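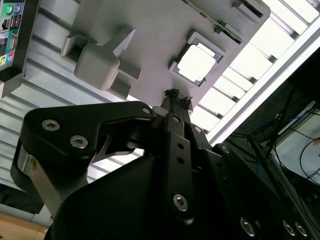

회색 고정구 밑면 쪽, 나사 머리 보임

푸르니츠 별관 겨울철 화재·전기 안전점검표 (코멘트 포함)
점검일 2024년 12월 9일 / 점검 마르타 시르코

급하게 돌면서 적은 거라 말이 짧음. 양호 / 보완 / 불량으로만 표시. 불량은 관리실에 바로 구두로 전달했고 나머지는 이 표로 갈음.

출입구·복도

[양호] 정문 자동닫힘. 끝까지 닫힘. 8월에 헐겁던 경첩도 교체돼 있음.
[보완] 후문 앞 매트 말림. 발 걸림. 테이프로 눌러 놨는데 또 떴음. 매트 자체를 바꿔야 함.
[불량] 동쪽 복도에 접이식 의자 적재. 피난 통로 폭 안 나옴. 지난번에도 똑같이 적었음. 행사 끝나면 당일 창고로.
[양호] 비상구 유도등. 점검 버튼 눌러서 전부 확인.
[보완] 계단참 비상조명 하나 깜빡거림. 배터리 의심. 교체 요청함.

소화기·경보

[양호] 소화기 압력 바늘 전부 녹색. 안전핀, 봉인 이상 없음.
[보완] 17번 소화기 위치 표지 없음. 벽 칠하면서 떼고 안 붙인 듯. 소화기는 제자리에 있음.
[불량] 탕비실 소화기 앞에 생수 상자. 꺼내려면 상자부터 치워야 됨. 현장에서 치웠지만 다시 쌓일 것 같아 바닥에 노란선 요청.
[양호] 발신기 덮개 파손 없음.
[미확인] 지하 감지기. 사다리가 없어서 못 봄. 드루스타리 쪽 정기점검 때 같이 하기로.

전기

[보완] 멀티탭 연결에 또 멀티탭. 2층 회의실이랑 접수대 뒤. 접수대 뒤는 온풍기까지 물려 있었음. 온풍기는 벽 콘센트 단독 사용, 예외 없음.
[양호] 분전반 앞 공간 확보. 문 잠김, 열쇠 관리실 보관.
[보완] 분전반 회로 이름표가 옛날 것. 방 이름 바뀐 뒤로 안 고침. 차단기 내릴 때 엉뚱한 데 내릴 수 있음.
[양호] 누전차단기 시험 버튼 작동.
[보완] 케이스 연 기기는 작업 전 전원선 분리부터. 작업대 옆에 안내문 없음. 한 장 출력해서 붙일 것. 뜯은 나사는 뚜껑 있는 통에. 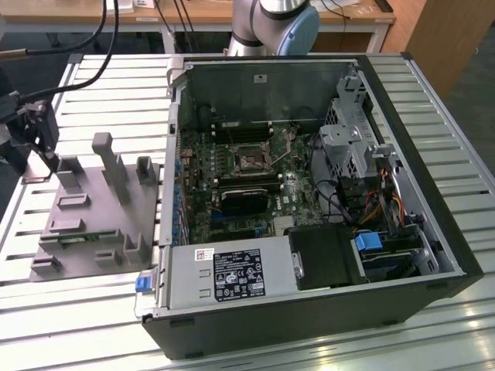 난방·탕비실

[불량] 개인 전열방석 사용. 온도조절기에 탄 자국. 즉시 수거. 사용자분께는 따로 말씀드림.
[보완] 보일러실 문에 "관계자 외 출입금지" 글씨 바램. 안에 종이상자 조금. 빼주세요.
[양호] 가스 중간밸브, 호스 조임띠. 비눗물 검사 거품 없음.
[보완] 환기팬 기름때. 필터 청소 날짜 적는 종이가 8월에서 멈춤.
[양호] 전기주전자 전선 피복 상태.

창고·작업공간

[보완] 와키르덴 창고 선반 맨 윗칸 물건이 천장에 너무 붙음. 스프링클러 헤드 아래는 비워야 함. 빈 상자 위주로 내리면 금방 됨.
[불량] 도료랑 신너 캐비닛 문 안 닫힘. 경첩 휘었음. 투도세에 수리 견적 요청, 그 전까지는 외부 보관함 사용. 기름 묻은 걸레는 뚜껑 있는 금속통에 넣고 퇴근 전에 비우기.
[보완] 정전기 민감한 부품 만지는 자리에는 손목띠 걸이 있어야 하고, 부품은 꺼낸 채로 두지 말고 바로 끼우거나 봉투에 넣기. 메인보드 만질 때 소매 긴 옷 주의.

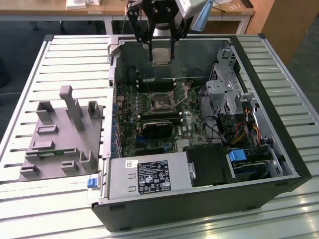

장갑도 마찬가지. 헐거운 면장갑은 섬세한 작업에 안 맞음, 손에 맞는 걸로 신청하면 구매해 드림. 보안경은 걸이에 수량 맞게 있었고 렌즈 흠집 심한 것만 뺐음.
[양호] 구급함. 밴드, 거즈 유효기간 남음. 화상연고만 보충.

대피

[보완] 대피도에 현위치 표시가 거꾸로 된 층 있음. 3층. 다시 출력.
[보완] 집결지가 주차장 안쪽으로 되어 있는데 겨울엔 눈 치운 걸 거기다 쌓음. 담장 밖 공터로 변경 제안. 정문에서 약 100미터.
[미확인] 야간 근무자 비상연락망. 최신본 못 받음. 보내주세요.

재점검은 불량 항목만 먼저. 복도 의자는 불시에 볼 거에요. 치운 다음 사진 찍어서 관리실로 보내주면 그걸로 확인 처리함.

댓글

접수대
온풍기 벽 콘센트로 옮겼습니다. 근데 선이 짧아서 자리가 좀 애매해요. 책상을 옮겨도 되나요?

마르타 시르코
옮겨도 됩니다. 대신 후문 쪽 통로는 막지 마세요. 연장선은 안 돼요.

창고담당
윗칸 빈 상자 다 내렸음. 캐비닛 경첩은 견적 아직 안 왔습니다.

2층 사용자
회의실 멀티탭 정리했는데 바닥 콘센트 하나가 헐거워요. 꽂으면 빠짐. 점검표에 없길래 남깁니다.

마르타 시르코
빠뜨렸네요. 보완에 추가할게요. 그 콘센트는 우선 쓰지 마시고 테이프 붙여 놔주세요.

행사팀
의자 오늘 저녁에 창고로 내립니다. 죄송합니다!!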